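Clatberg Public Library
A thread on the Summer Sleep and Heat Program, which opens in November planning and runs through the warm months. Please read to the end before contacting the branch desk. 1/16

The Library has received many questions from residents about sleeping well in homes without air conditioning. Our Mahmoudi Branch has put together a reading list, a series of evening talks, and a lending shelf. Details follow. 2/16

The reading list was prepared by Roxana Marinescu, Head of Adult Services. It covers the history of summer bedding, the basics of how the body cools itself at night, and the care of natural fibers. Printed copies are at every branch. 3/16

A word on history. Before electric fans were common, many households in hot regions changed the bed with the season. Heavy quilts were aired and put away. Lighter covers came out, and in much of East and Southeast Asia a woven or tiled mat was laid over the bed. 4/16

Mats of this kind are made from several plants. Rush and rattan are woven. Bamboo may be woven in thin strips or cut into small tiles and strung together in rows. The tiled type bends easily and feels smooth and hard under the hand. 5/16
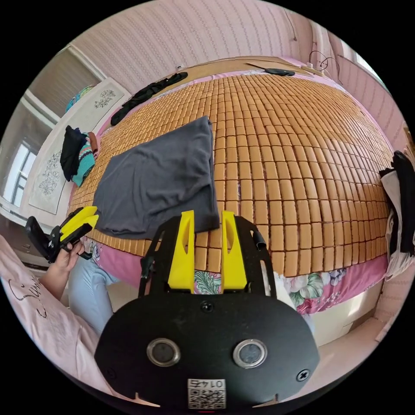 A bamboo-tile mat, the tiled type discussed in post 5.

Residents often ask whether a mat should go over or under the sheet. Practice varies. Many people sleep directly on the mat, while others find the surface too firm and place a thin cotton sheet on top. Both are acceptable. 6/16

Care is simple. Wipe the mat with a damp cloth that has been wrung out well, then let it dry in a shaded place with moving air. Do not soak it. Strong sun for long periods can make bamboo brittle. 7/16

At the end of the season, a mat should be fully dry before it is stored. Mold is the most common cause of damage reported to us by borrowers. A cotton bag is preferred for storage - plastic holds moisture. 8/16

The talks will be held in the Lokcombe Room at the Mahmoudi Branch. The first, "Cool Rooms Before Air Conditioning," will be given by Pejman Hosseinzadeh, who has taught building history for many years. Doors open at 6:30 p.m. 9/16

Mr. Hosseinzadeh will speak on shutters, sleeping porches, high ceilings, and the placement of windows. Residents of older houses are invited to bring a floor plan. Time has been set aside for questions about particular rooms. 10/16

The second talk deals with fabrics. Linen, cotton percale, and cotton sateen will be compared, and samples will be available to handle. Thread count will be discussed at some length, as it is the subject on which we receive the most mail. 11/16

Seating is limited to 443 across the full series. Registration is free and may be completed at any branch desk or by telephone. A library card is not required for the talks. It is required for the lending shelf. 12/16

The lending shelf holds room thermometers, humidity meters, and small table fans. Each item may be borrowed for two weeks and renewed once if no other patron is waiting. Bedding is not lent, for reasons of hygiene. 13/16

Patrons who return a fan are asked to include the cord tie and the printed instructions. Last year eight sets of instructions went missing, and replacing them delayed loans to others. 14/16

The program is supported by the Otance Fund, which has also paid for large-print copies of the reading list. Requests for other formats should be sent to Ms. Marinescu's office. Please allow time for printing. 15/16

A correction to our earlier notice: the children's story hour will remain in its usual room and is not affected by the talks. Parking behind the Mahmoudi Branch will be open on all program evenings - please use the side entrance after 6:00 p.m. 16/16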